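Arrangement Line Attendant (robot cells) - Skodoswood workshop

Urnero, artificial flowers and display pieces

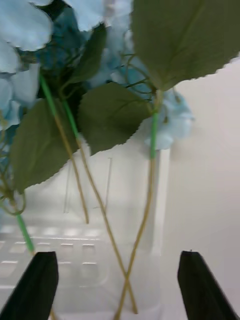 We are hiring attendants for the arranging floor at Skodoswood. The job used to be called Arranger, and the change of name reflects a change in the work. Until last July every stem was put into its vase by hand. Now 3 robot cells do the repeat orders, and people do the custom orders, the setup, the checking and the fixing.

No one was let go when the cells came in. Four arrangers retrained and the rest stayed on custom work. You should know before applying that the day is different from what it was. There is less repetitive hand work and more walking, watching and making decisions. Some of our staff like it better. Some miss sitting at one bench with one order, and we still have bench shifts on the rota for people who want them.

What you will do

Load stems and vases for two cells at a time. Straighten bent wire stems before they go in. Stop a cell when stems tangle or a vase shifts, clear it, and restart it. Check finished pieces against the order card, open up the petals and leaves by hand, and pack. Write down each stop and its cause on the shift sheet. Hagos Chala, our cell technician, reads those sheets every morning and uses them to change the settings, so we need them filled in properly.

You will not program anything. You will not be paid by the piece, and stops do not count against you.

What we need from you

Steady hands and a fair eye for how a bunch should sit. Comfortable standing for most of a shift. Able to read order cards in English. Experience in floristry, sewing, packing or assembly is useful. Experience with robots is not required - training takes two weeks, paid at the full rate, and is led by Hiwot Gebru, who worked the benches before she moved to the cells.

Hours and pay

34 hours a week, early shift from 6:30 a.m. or late shift from 1 p.m. Shifts swap every two weeks unless you ask for a fixed one. Same pay grade as Custom Arranger, with the cell allowance added after training. Paid breaks, lockers, bus stop outside the gate.

How to apply

Write to Feven Lemma at the Skodoswood office or leave a letter at the front desk. Quote job number 1052 and say which shift you prefer. A resume is fine but a short note on your past work is enough. Interviews include an hour on the floor with an attendant, so wear closed shoes and tie back long hair.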